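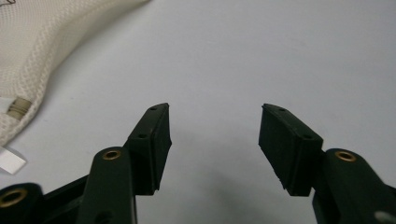 Vrettos objected that attendance at the Garkmont lantern parade cannot be read from stall receipts, as many families buy nothing. We therefore counted arrivals at the 2 gates on Dukley Street. Gate totals exceeded receipts by 100 in the first hour and by 200 in the second (Treloar's tally sheets give the same order).

**Figure 1.** Open two-finger gripper above a pale gray tabletop.

The March parade was counted at 4 gates.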